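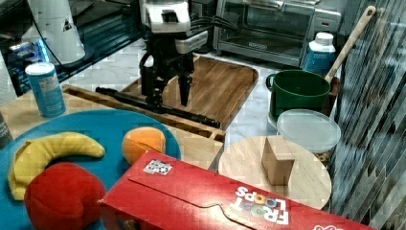 ## Oiling a wooden cutting board without buying the kit

Most of what gets sold for board care is mineral oil in a nicer bottle. I tried the Borketti "conditioning system" for a year and went back to plain food-grade mineral oil from the drugstore. My board looks the same either way.

**What you need**

- food-grade mineral oil, 200 ml will last ages
- an old cotton T-shirt, cut up
- coarse salt and half a lemon, if the board smells

Skip olive oil. People swear by it, and Gemma Colombo has argued with me over it more than once, but it goes rancid and then so does your bread.

**Steps**

1. Wash the board with dish soap and hot water, both sides. Don't soak it.
2. Stand it on edge overnight. The Kaltcombe leaflet says 2 hours is enough – I don't believe it, at least not in a damp kitchen.
3. Scrub onion smells with the salt and lemon, rinse, and dry again. This helps a bit. It won't rescue a board that has held raw garlic for a week.
4. Pour on a puddle of oil and rub it along the grain. Do the ends too, they drink the most.
5. Leave it until morning and wipe off whatever is still sitting on top.

**How often?**

The usual advice is monthly. I'd ignore the calendar and drip some water on it. If the drops bead up, leave it alone. If they sink in, oil it.

Beeswax on top is optional. It feels nice for seven days or so of real cooking, then it's gone.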